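Ollik Word List of Ties, Straps and Cords

Version 2
Last updated: November 8, 2025
Maintainer: Milagros Rivadeneyra
Contact: open an issue in the tracker

Summary

Ollik is a word list covering everyday American English terms for flexible things that hold, bind, hang or connect: strap, cord, twine, lanyard, bungee, cable, shoelace and so on. It has 967 headword entries and 3374 example sentences. Each sentence is linked to one entry and carries the annotator's reading of the word in that sentence. The list was built for dictionary work and for teaching material. It has also been used to test spelling and tagging tools.

What is in the download

entries.tsv - one row per headword, with part of speech, sense number and a short definition
sentences.tsv - one row per example sentence, with entry ID and annotator code
relations.tsv - pairs of headwords marked as same, broader, narrower or confusable
guidelines.txt - the instructions given to annotators
changes.txt - differences from the first version

All files are UTF-8 with Unix line endings. Fields are separated by a single tab. There is no quoting, so a quotation mark inside a sentence is part of the sentence. Empty fields are left empty and should not be read as the string "NA".

Sources

Headwords came from the Yap household glossary and from a review of terms used in sewing, camping, boating and electrical repair. Bienvenido Sarmiento merged the lists and removed trade names. Sentences were written for this project by the annotators. None were copied from books, news or web pages.

Annotation

Every entry in sense group A (material and form) has a type, a color slot and an arrangement slot. Type is chosen from a closed list. Color is free text, limited to plain color words. Arrangement uses a verb form such as wrapped, looped, knotted, coiled or draped. An entry may leave either slot blank if the word does not call for it.

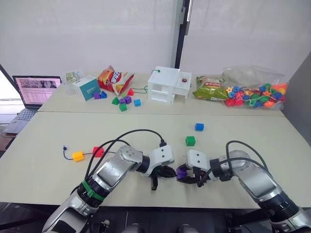

Arrangement verbs gave the most disagreement in the first version, mainly between wrapped and looped. The rule now is that wrapped needs contact with a surface for most of the item's length, while looped needs an open curve with air under it. The bright green band on the lower part of the left arm is therefore type strap, color green, arrangement wrapped. The black cables that arc over toward the wrist are type cable, color black, arrangement looped, and the fact that they run in bundles is recorded in the notes field. Plugged is not an arrangement verb in this scheme. It describes the end of an item and belongs in the connection field, which is optional.

Two annotators coded each sentence separately. Alfredo Magbanua settled the cases where they differed. His decisions are marked with the code AM in the last column, and the two original codes are kept beside it.

Known problems

The words line and lead have too many senses for the current numbering. Fishing line, clothesline and phone line share an entry, and this will be split in the next version.

Regional terms are thin. There are 19 headwords with a regional label, most of them for string or twine. Missing labels should not be taken to mean that a word is used everywhere.

Example sentences are short and literal. Figurative uses such as "strings attached" or "cut the cord" were left out on purpose and are listed only in relations.tsv, with the type confusable.

Compounds are written as the annotator wrote them. Both zip tie and zip-tie occur, and search scripts should allow for either.

Changes since the first version

Arrangement slot rewritten as described under Annotation. Duplicate entries for shoestring removed. Sense numbers for band corrected after a report by Gun-woo Wang. The file pictures.tsv was dropped in August and its notes moved to guidelines.txt.

Use and credit

The data may be copied, changed and redistributed with credit to the maintainer. Please state the version. Corrections are easiest to handle as a changed row with the old row directly above it.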